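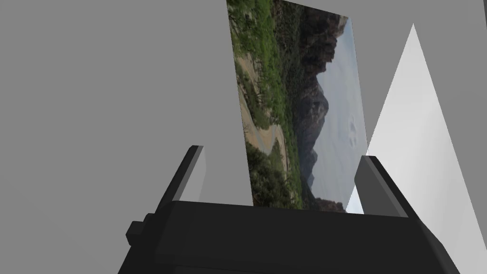

Pricing the arm before you own the arm

A picture archive's guide to spending money on a robot slowly. Notes from a buying year, 4 Sep 2026

The quote arrived on a Monday morning and by lunch everyone in the building had an opinion on it. One arm, one gripper, one control box, delivery to the door. It looked affordable. It was affordable, for what it listed. What it didn't list was most of the job.

We are a mid-sized picture library in Kelirbridge. Prints mainly: landscapes, surveys, road building, hill country, a lot of mountains. The job we want automated is dull. Take a print from a tray, hold it upright, turn it, present it to the scanner, put it back. All day. People do it well for an hour and badly for the next five.

So, an arm. And before the arm, a simulated one, handling a simulated print, for which we have paid real money. The card in the render at the top is a landscape, scrub and a pale winding track and brown crags, held on its side between two dark fingers. That is the job, more or less. Pick up a flat thing. Don't drop it. Don't crease it.

What follows is what we'd tell another archive starting now. Some of it cost us.

Start with the print, not the catalogue

First mistake, ours. We went to a trade show and looked at arms. Lovely arms. Reach, payload, speed, a nice glossy leaflet for each. Payload! A photograph weighs nothing. We spent a whole afternoon comparing payloads for a thing you could post with one stamp.

What matters with a print is the edge. How thick is it, does it curl, is there an emulsion side that must never be touched, is it mounted on board or loose. Our oldest album is dated 1848 and is going nowhere near a machine, that was settled on day one. But the ordinary stock varies more than we thought. Thin paper, stiff card, things somebody glued to other things in the sixties.

Write that down before you ring anyone. A page will do. Sizes, thicknesses, worst case curl, what can be touched and where. The suppliers who asked for that page were the ones worth talking to. One never asked at all and sent a price the same afternoon.

Rent the simulation first

Tkachenko, the integrator we ended up with, sells planning work by the week. You get a simulated cell: your gripper, your object, plain flat surfaces, nothing pretty. The first renders were a bit of a let down to be truthful. Grey, white, black. Where's the room? Where's the scanner? But you're not paying for the room. You're paying to see how the fingers and the card sit together, and for somebody to try it over and over without wrecking stock.

We took 3 weeks. Would take the same again. The first went on getting our sizes in properly, the second on the gripper, the third on arguments about which way up a print should travel. Upright won. Flat is safer for the print and hopeless for the scanner.

Things to ask for when you buy simulation time:

Your own object sizes, not a stock cube.
More than one view of the same grasp. From close in at the gripper you learn a lot about the fingers and very little about anything else.
The files at the end, in a format another firm can open. Get this in writing.
A plain list of what the simulation leaves out. Curl, static, dust and the weather, in our case. A card in a simulator is a tidy flat card. Ours are not.

That last item matters for the budget. Every line on the left-out list is something you will be paying to find out later, with real prints, at real day rates. Put a sum against each one. Even a bad guess beats a blank.

The gripper is the purchase

The arm is the big number so it gets the meetings. The gripper gets ten minutes at the end. Swap them round.

For flat things you have two basic roads. Suction, which is quick and which our conservator refused on sight. Or fingers, which hold by the edges or pinch a margin, and need much more care over force and faces. We went fingers. Two of them, parallel, blocky things. Nothing clever to look at.

Then you find that the finger itself is a kit of choices. Soft pads or bare. Wide or narrow. How far they open. If they open wide, you can take a big mount and a small print without changing anything, but check how fine the control is at the closed end, as that's where all your actual work happens. Vetum offered us a trial pair of fingers on loan and we should of said yes straight away. We dithered, the loan went elsewhere, and we lost a month.

Budget for spare fingers. Budget for pads as a consumable, like printer ink. Pads pick up grit, and grit on a pad is sandpaper. We've pencilled in 6 sets for the first year. May be too many. Fine, they'll keep.

The lines that weren't on the quote

In no order.

Guarding. Even a small slow arm needs a risk assessment, and the assessment may want a screen, a mat, a light curtain. Get it priced before the arm is ordered. Ours changed where the door opens.

A table. Sounds silly. The bench we had moves if you lean on it.

Power and network, if you're in an old building. We are. The electrician's visit came to more than the gripper cable, the mounting plate and the first round of pads put together.

Lighting. Glossy prints throw light back at the camera. You want soft and even, and you want it to stay put once it's set.

Training, and cover while people are away being trained. That's two lines and we only had one.

Insurance. Ring them early. They asked better questions than we did, mostly about what happens to a print when the power goes off halfway through a move. Does the gripper stay shut or let go? Find out. It's in the spec sheet under a dull name and the answer differs from maker to maker.

Support after the first year. Zimova, who supply the arm, have two levels and the cheap one is email only. For a picture library that's livable. For a factory, no.

Test stock. You need prints you can afford to ruin. We had a batch of 100 made on modern paper in three thicknesses, copies of our own landscapes, and a second batch is on order. Use real pictures, not blank card. The software people need something with detail and a clear way up. A mountain on its side is obvious to a person and needs to be obvious to the system as well, since half the archive was filed sideways by somebody in a hurry.

Buy in stages and put a stop in each

The board wanted one figure. We gave them a staged one and it took two meetings, worth both.

Stage one, planning and simulation. Small money, fixed price. At the end you can walk away with the files and no hard feelings.

Stage two, gripper and a hired arm, test prints only. Hired is dearer per week, obviously. Do it anyway. The arm we liked on paper turned out to have a cable run just where our trays come in, and we'd never have spotted that from a leaflet.

Stage three, the purchase. Arm, guarding, table, install, training. Originals only after sign-off by the conservator, in writing, print type by print type. Loose card first. Curled stuff much later. Mounted albums never.

Each stage has a stop clause. Suppliers grumble a bit and then sign. If one won't, that tells you how stage three would go.

We're at the end of stage one. Stage two starts in October, if the bench comes.

What we got wrong on time

Everything took longer than the plan and the plan was already padded. Delivery dates are for the arm. The mounting plate for the arm is a different delivery date, from a different place, and the arm can't go anywhere without it. Ask for the date of the last part, not the first.

Also our own sign-offs. Three people had to approve the test paper, two of them on leave. Put your own delays in the plan. It's embarrasing, do it anyway.

And leave time for looking. Sit with the renders. Stop on a single one, how far up the card do the fingers sit, what are they near, would you let a new starter hold a print like that. Our conservator covered one in pencil marks and every mark became a line in the gripper spec. Cheapest hour of the whole project.

Is it worth it

Ask next year. On paper it pays back slowly, slower than the brochures say, and only if we keep scanning at the rate we've promised. If the funding for scanning dries up the arm is a coat stand.

The case that won the board round was a duller one than savings. Wrists. Two staff with bad wrists and a backlog that nobody new wants to be hired for. Put that in your paper if it's true of your place too, and put it near the front.

A short list for the fridge door

Print sizes and thicknesses on one page.
Simulation time before hardware.
Gripper before arm.
Power-off behaviour, in writing.
Guarding priced before the order goes in.
Spare pads.
Test prints, with pictures on them.
Stop clause every stage.
Date of the last part.

Stage two report in the winter issue, with costs, provided Tkachenko agree to us printing them.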